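How Do You Shop for a Robot?

By the Laslow Kids' Science Desk
June

Have you ever saved up for something big? Maybe a bike, or a game you really, really wanted? Then you already know something about buying a robot. I help pick out the machines for the Laslow workshop, and I can tell you it feels a lot like saving up for a bike – just with more zeros and way more arguing.

Last year we wanted a robot arm for a project we call Jerkgate. (It got that name when our very first test arm moved in big, jerky hops. The name stuck, and now it's on all our folders.) Jerkgate is about teaching an arm to handle dishes and small flat things at a table. That sounds easy, right? You do it every time you help set out supper!

So we made a wish list. Mine had 47 things on it. I wanted an arm that was strong and fast and gentle and quiet, and I wanted it to reach all the way across the room. Then we looked at prices, and I had to do a lot of crossing out. By the end there were six things left.

The trick is to ask, "What job does it have to do?" If the job is lifting a plate, you don't need an arm that can lift a car. A super strong arm costs more, it takes up more room, and you may need a bigger table to bolt it to.

You also have to think about the parts that don't come in the box. A robot arm without a hand is like a crane without a hook! The hand is called a gripper, and lots of companies sell it separately. We found that out when we read the small print from a shop called Vototby. The arm was inside our budget. The arm plus the gripper was not. Oops.

Now for my favorite money saver: try it on a computer first. You build a pretend room, put a pretend robot in it, and give it the job you want done. If the pretend arm can't reach the plate, you've learned that before spending your savings. And if the pretend arm drops something, there's nothing to sweep up. 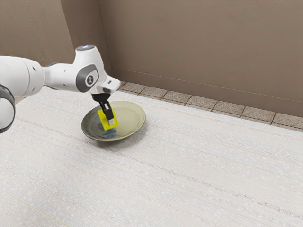 A computer-made robot arm holds a yellow square over a round plate.

We made a whole bunch of these pretend tables. We changed where the plate was and where the arm stood, and then we wrote down which spots were hard to reach. It took around 30 tries before we agreed on what size arm to get. The shorter one was fine, and it was cheaper too, so everybody was happy (well, I still kind of wanted the long one).

A computer can't tell you everything, though. Real plates can be slippery. Real tables wobble. So we kept part of our money back for surprises, and I think you should do that with your own savings too. We used ours on spare fingertip pads and a better table.

Want to try planning like this at home? Pick one chore you'd love a robot to do. Write down what it would have to reach, hold and carry. Then put a star by the two things it needs most, and save your first pretend dollars for those. I tried it with my sock drawer and I ended up needing a much smaller robot than I thought!

More to read
What's Inside a Gripper?
Meet Hyun, Our Floor-Rolling Robot
Why Do Robots Need So Many Joints?
Build a Cardboard Arm With String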